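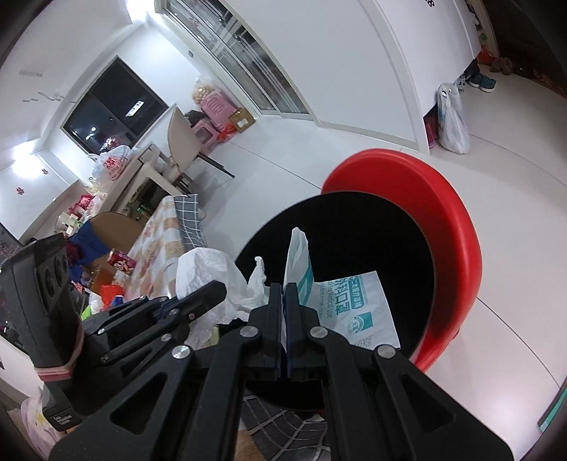 A medical mask packet and a household bin with a black liner.

Small packaging is the part of household waste that sorting plants handle worst. At the Grutance plant outside Flarnwood, the first machine on the line is a rotating drum screen, and anything short enough to drop through its holes leaves the stream before a magnet or an optical sorter has looked at it. Sachets, sweet wrappers, bottle caps and torn corners of film all go this way, along with grit and food. The mixture is called fines, and most of it is burned.

Hortensia Pacheco has run the screening section for 9 years. Her difficulty is with shape as much as size. A rigid pot behaves predictably in the drum, whereas film folds, wraps round other items or rides over the holes on top of a flattened carton. The same wrapper may leave by three different routes on three passes. "We can set the drum for pots or we can set it for film," she says. "The hole size that suits one is wrong for the other."

Material is the second problem. A pouch that feels like plain plastic may be a bonded stack of polyester, aluminium and polythene, each layer there to stop something different: oxygen, light, moisture. The layers melt at different temperatures and cannot be peeled apart at a useful speed. Paper packets are often lined with plastic at the seal, and in the pulper the lining comes away as flakes that must be screened out again.

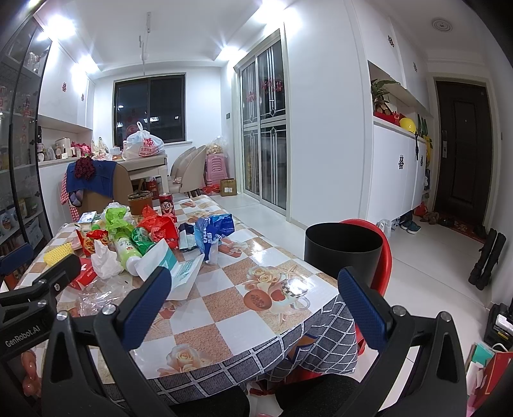 Moisture then changes the figures. Paper that has shared a bag with food scraps or a half-full drink can takes up water and gains weight, so a load recorded by the tonne overstates its fibre. Grutance now dries a 300 gram sample from each delivery and books the load on dry weight. Rejected loads fell in the first August after the change, though Pacheco attributes part of that to a dry summer.

The trial in the Villanueva district takes another approach. Households put all film and pouches into one clear sack, which is pulled off the belt by hand ahead of the drum. Reynaldo Tagle, who designed the trial, reports that 35 per cent of homes use the sack in a given week. The sacks go to Dollix, a firm that presses mixed film into drainage board – a product that tolerates the bonded layers but cannot itself be recycled again. Tagle regards it as a holding measure. The contract runs for another 3 years, and the drum will be due for replacement before it ends.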